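De : atelier Sternley
À : liste bonnes-pratiques-robots
Date : 15 février 2018
Objet : Re: pignons, règle de prise

> Chez Vokon on hésite : faut-il imposer une prise par la
> denture, ou l'interdire dans la fiche ?

Bonjour à tous,

Très bonne question, et je suis ravi qu'elle arrive avant la révision de juin ! Chez nous la fiche 413 autorise la prise par la denture, à condition que l'alésage reste dégagé et que les deux doigts serrent des flancs opposés. Pour le reste, on demande une approche verticale au-dessus du plateau. 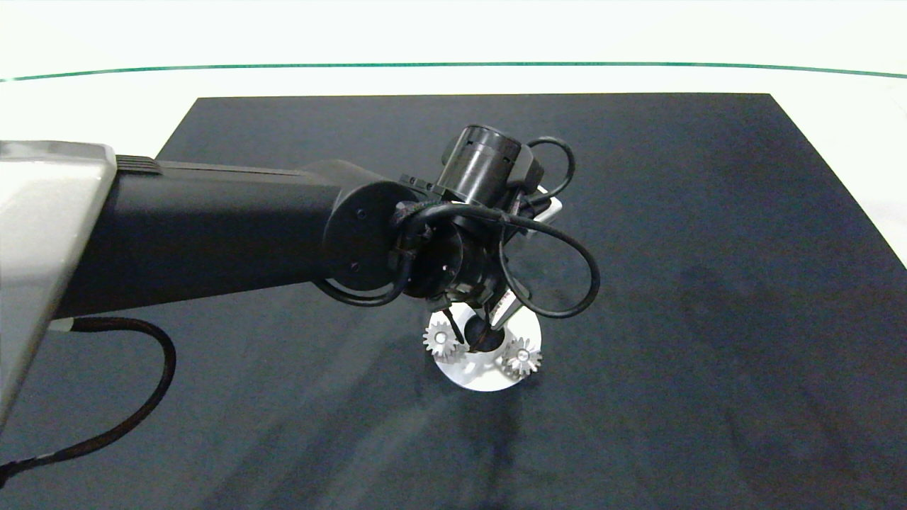
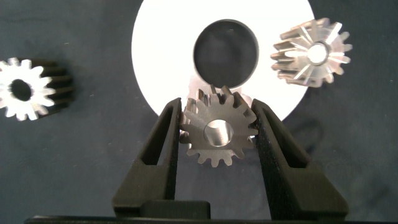 Ce que je propose d'écrire

1. Vitesse d'approche limitée à 30 mm/s sur les 5 derniers millimètres.
2. Câbles du poignet vérifiés à chaque changement de série, boucles comprises.
3. Effort de serrage noté dans la fiche, avec la référence du pignon.

Le point 2 vient de Tsikata et je le trouve excellent. Qui a déjà essayé la même chose sur Zikance ?

À bientôt sur la liste !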